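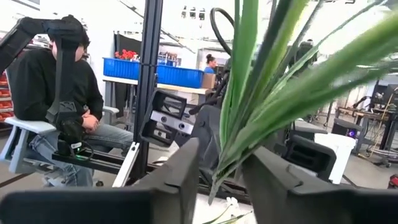
Stindatik Flower Set

README for the Cledadgate student robotics club
Last edited 22nd September

What's in this folder

Stindatik is our flower arranging project: two-armed teleoperation recordings of students putting artificial flowers into vases. We picked flowers in May after a long argument about whether to do cups again, and we're so glad we did! Stems bend, leaves hide the thing you're trying to grab, and a tulip behaves nothing like an orchid spray when you lift it by the end.

There are 2,632 episodes in this release. The first 700 were recorded while we were still learning the controls, so they're in their own subfolder called early. Please don't skip them. They're slower and there are plenty of second tries, but some of the best regrasps in the whole set are in there.

Layout

early/ - the first 700 episodes
main/ - everything after that
holdout/ - a list of 500 episode numbers from main, kept back for testing
notes/ - operator notes, plain text, spelling not guaranteed

Each episode has the wrist views, a workspace view, joint positions and gripper opening for both arms, and a one-line instruction such as "put the red tulip in the yellow vase". Times are in seconds from the start of the episode.

The flowers

Everything is artificial, so colours and shapes stay the same from one session to the next (apart from the leaves, which get a bit creased). Tulips come as single stems. The orchid-type flowers have long stalks with the blossoms grouped towards one end, and they're top-heavy, so a grasp in the middle of the stalk tends to swing. Bundles count as one object in the instructions even though you can see separate stalks.

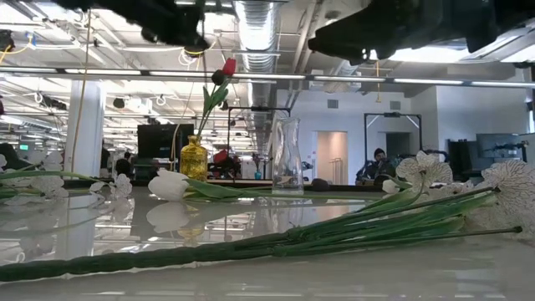 Vases are named by colour or by "clear". The clear ones are hard! Our first detector at Kitomley lost them against the background over and over, and the shiny tabletop gives you a second, upside-down copy of every flower to confuse things further. We left the reflections in. If your model needs a matte surface, this set will be a rough ride, but we'd love to hear how it goes.

Labels

success - the named flower is standing in the named vase at the end and both grippers have let go
partial - it's in the vase but still held, or it's the wrong vase
fail - anything else, including a tipped vase

Two students labelled each episode separately. Where they disagreed, a third watched it and picked. We checked another 100 by hand before this release and fixed a batch of partials that should have been fails.

Known problems

- Other people and equipment show up in the background. Lighting and screens change between sessions.
- Leaves often cover one wrist view almost completely during a lift. Use the other arm's view for those stretches.
- In early, "stem" and "stalk" are used for the same thing. From main onwards it's always "stem".
- Gripper opening reads slightly above zero when fully closed on the left arm. Subtracting the lowest value in the episode works fine.

Getting started

Run the Paredes loader from the top folder and point it at main. It'll print one instruction and play the matching episode, which is a fun way to check your install. The loader skips the holdout list unless you ask for it by name.

If you find a wrong label, send us the episode number and what you think it should be. Next up is two-stem instructions - recording has started and the notes are already full of exclamation marks.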